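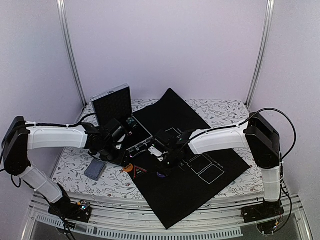
*Slide 2. The Gitik two-arm kit at its table, with the open case between the grippers.*

**Notes for slide 2** (Shazia Cheema, Londness)

- Say good morning, wait for the room to be quiet.
- Gitik is sold by Dullmont as one kit: two arms, two grippers, the rails and the software. We have tested it for 7 weeks.
- Point to the case first. Packing small things in a case is the task which our customers ask for most.
- Then point to the cables on the forearms. They run outside, so you can change one in 15 minutes. I did it myself, and I am not a technician.
- The mat is black and the cloth has a pattern. Ask the audience which one they think is harder for the software. Wait for answers!
- Price question will come. Setiawan has the price list, send them to his desk.
- My opinion: the arms are good, the manual is weak. Say this clearly, then go to slide 3.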